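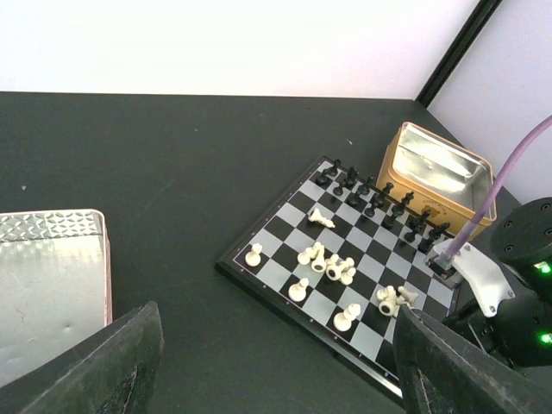 Take a dime and a nickel out of a coin jar. Run your fingernail around the edge of each one. The nickel is smooth. The dime is bumpy, and your nail clicks a little as it goes around.

The bumps are called **reeds**, and a coin that has them is said to have a **reeded edge**. Dimes and quarters have reeds. Pennies and nickels don't. To find out why, you have to go back to a time when coins were made of gold and silver.

## Money you could shave

Long ago, a silver coin was worth money for a simple reason: it had silver in it. A big coin had more silver than a small coin, so it could buy more.

Some people figured out a way to cheat. They took a pair of strong scissors and snipped a tiny sliver off the edge of a coin. Then they spent the coin as if nothing had happened. They kept the sliver. If they did this to enough coins, they had a pile of silver to melt down and sell. This was called **clipping**.

Other cheaters used a file and scraped off silver dust. Others put a lot of coins in a leather bag and shook it hard for a long time. The coins rubbed against each other and left dust in the bottom of the bag. That was called **sweating**.

Clipping was against the law, and the punishments were very harsh. People did it anyway. Coins in those days were often hammered by hand and came out lopsided, so it was hard to tell if a piece was missing.

## A small math problem

Say a cheater had 300 silver coins and clipped a little from each one. If every clipping weighed one tenth as much as a whole coin, the cheater would have enough silver to equal 30 coins. And there would still be 300 coins left to spend.

Shopkeepers started keeping scales on the counter. They weighed the coins before they would take them, and that made buying bread a slow job.

## How the bumps helped

When machines began making coins, the coins came out round and even. The machines could also put a pattern on the edge. Now if someone filed or clipped a coin, part of the pattern went missing. Anyone could see it or feel it.

Some coins had words around the edge instead of lines. Others had leaves or little ropes. Plain reeds were quick to make, so many countries used them.

## How the bumps get there

The Wendholm Coin Museum in Gredon has an old coin press, called the Bergmann press after the company that built it. It works in nearly the same way as a modern one, only more slowly.

1. A flat metal disk with no picture on it, called a **blank**, drops into a ring. The ring is called a **collar**. It has grooves cut all around the inside.
2. One stamp, called a **die**, is under the blank. Another die is above it.
3. The dies squeeze the blank very hard. The pictures are pressed into both sides at the same moment.
4. The squeezed metal spreads outward and pushes into the grooves of the collar.
5. The finished coin is pushed up out of the collar, with reeds all around it.

So the front, the back and the edge are all made in one squeeze. The front is called the **obverse** and the back is called the **reverse**. Some collectors call the edge the "third side."

The museum makes a souvenir token on the press, called the Aro. It is made of brass and you can't spend it anywhere except the museum snack bar. The Aro has 200 reeds, which is a lot for a coin its size, and they are very fine. You may need a magnifying glass to see them well.

## Why do we still have them?

The dimes and quarters in your pocket have no silver in them. They are made of copper and nickel. You could file the edge of a quarter all day and get nothing worth having.

The reeds stayed for other reasons. People were used to them. They also help people who are blind or can't see well. A dime and a penny are close to the same size, but the dime has reeds and the penny is smooth, so you can tell them apart by touch.

Pennies and nickels never needed reeds in the first place. They were made of cheaper metals, and clipping them wasn't worth the trouble.

## Try it: make an edge rubbing

You will need:

- a few different coins
- a strip of thin paper
- a soft pencil
- some modeling clay

Roll the clay into a flat strip, a little wider than the edge of the coin. Stand a coin on its edge at one end of the strip. Press down gently and roll it along in a straight line until it has gone around once. Look at the track it left. Do the same with the other coins, each on its own part of the clay.

Let the clay dry hard if it's the kind that dries. Then lay the paper on top and rub lightly with the side of the pencil. The lines will show up on the paper. Label each strip with the name of the coin.

Use everyday coins for this. Old or special coins can be scratched or stained, and collectors don't want them cleaned, either.

## Words to know

**Blank:** a metal disk before it becomes a coin.

**Clipping:** cutting bits of metal off a coin.

**Collar:** the ring that holds a blank and shapes its edge.

**Die:** a hard metal stamp with a coin's design on it.

**Reeds:** the small ridges on the edge of a coin.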